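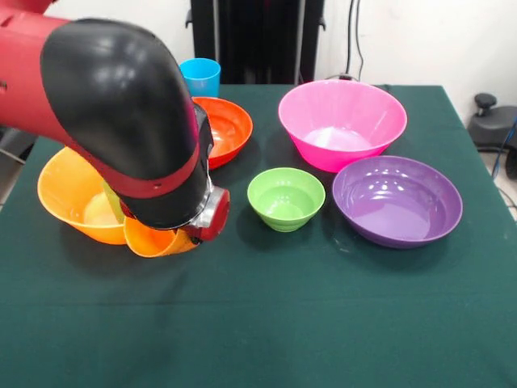
January 2023

Kindlow expedition journals, transcription and route check

Finished the second pass on the Obi notebook. Page order is now settled except for two leaves near the back that carry no running head. Paper and ink match the rest. Left them at the end of the file, marked unplaced.

River distances: the diarist gives the day's travel in hours, with a compass bearing at each major bend. Converted to miles using Paavo's figure for a loaded canoe going upstream. The total for the first leg comes out long against the modern chart. Either the speed is too high or the rest stops were counted as travel. Hamisi thinks the second, and the entries for the rapids support him: the hours there include unloading and carrying. Will rerun with the carrying hours taken out.

Barometer readings: 72 usable, after dropping the ones with no temperature beside them. Heights at the Cevham camp disagree between the morning and evening readings by more than I like. Iveta has the instrument maker's correction table. Need to know if the diarist applied it before writing the numbers down or left them raw. There is a note in the October entries, "corr. as before," but I can't find the "before."

Place names: Prutunov appears in two spellings, sometimes on the same page. Transcribe as written, use the longer form in the index. Štěpánka objects to changing anything in the index. Left open.

Map sheet: the sketch of the upper fork has north at the left. Radoslava rotated the scan and the tributaries now line up with the bearings in the text, apart from the small one below the falls. Checked the bearing again in the original. The digit could be a 1 or a 7, and neither fits well.

To do: rerun first leg, ask Iveta for the table, rescan the map sheet at the fold.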